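1/ Short thread on the Tullamness pea, a gray-seeded field pea grown on one stretch of coast and more or less nowhere else. We now have whole-genome data for it. The preprint is long, so these are the parts I get asked about.

2/ Background. Field pea (Pisum sativum) was domesticated in the Near East close to the start of farming there. The main changes are well known: pods that stay shut at maturity, a thinner seed coat, loss of seed dormancy. Most landraces carry all of them. Tullamness carries the first and only part of the others.

3/ The seed coat is thick and rough. A share of each harvest will not take up water unless the coat is nicked. Growers know this and sow heavy. The old explanation was that the crop had crossed with wild pea at some point and picked up the wild coat.

4/ The problem with that explanation is geography. There is no wild pea within reach of the coast. Any cross would have to have happened before the seed arrived, and the wild segments should then be short and broken up by many generations of recombination.

5/ Sampling. Senthil Kartha collected 35 seed lots from farms and two from the Vumbridge seed store. The store material was bagged separately and never regrown next to the farm lots. One plant per lot was sequenced. Pea is mostly self-pollinating, so one plant says a fair amount about its lot, though not everything.

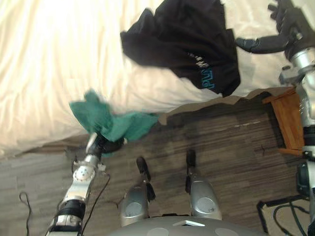
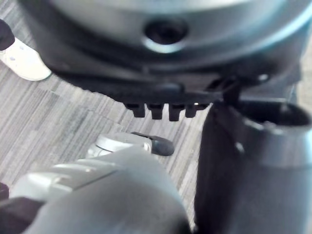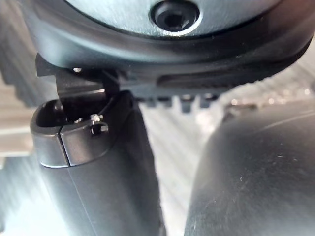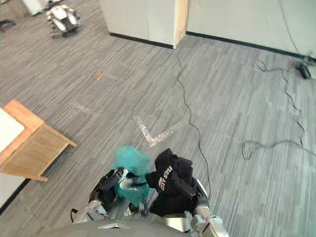 6/ Result one. The farm lots form a single tight cluster. Diversity is low even for a selfing crop. The simplest model that fits is one introduction by a small number of seeds, followed by slow growth in population size. Models with a second introduction did not fit better once the extra parameters were penalized.

7/ Result two. There is no excess of wild ancestry. We compared Tullamness with wild pea and with a panel of 200 cultivated lines, using standard allele-sharing tests. It sits in the middle of the cultivated range. The region that controls the thick coat looks cultivated on both sides.

8/ So where does the coat come from? Our reading is a reversion: a new change in a cultivated background that partly restores the older trait. The candidate is a small insertion upstream of a gene expressed in the developing seed coat. It is present in every farm lot and absent from the panel.

9/ Caveat. Absent from the panel means absent from the lines we had. The panel is heavy on modern European varieties and light on material from the eastern Mediterranean. Perić made this point in review and is right. A wider panel is the obvious next step.

10/ Second caveat. We have association and position, with no functional test. Expression is lower in the thick-coated plants at the one stage we sampled. That agrees with the insertion doing something, but a linked change that we missed would look the same.

11/ Timing. The cluster's shared history goes back some 500 years under the mutation rate we used. Change the rate within the published range and the estimate moves a lot in both directions. I would not tie it to any event in the written record, and the preprint does not.

12/ The Vumbridge lots. One falls inside the farm cluster. The other does not. It groups with Clultmont, an old fodder variety, and it lacks the insertion. The seed looks similar enough in the hand that a labeling mix-up is plausible – we could not establish when it happened.

13/ For anyone who has requested Vumbridge seed as Tullamness: check before using it in a cross. A single PCR across the insertion separates the two. Primer sequences are in the supplement, in the table after the read-depth statistics.

14/ Why would a crop keep a thick coat? Possibly because it survives wet autumns in the ground, possibly because small populations keep things by chance. With diversity this low we have almost no power to tell selection from drift at one locus. I have an opinion but no data behind it.

15/ Next: germination trials from November, thick and thin coats from the same cross, in cold wet soil. Reads and variant calls go public with the final version. The scripts are up already – the filtering step needs more memory than the readme says, and I will correct that this week.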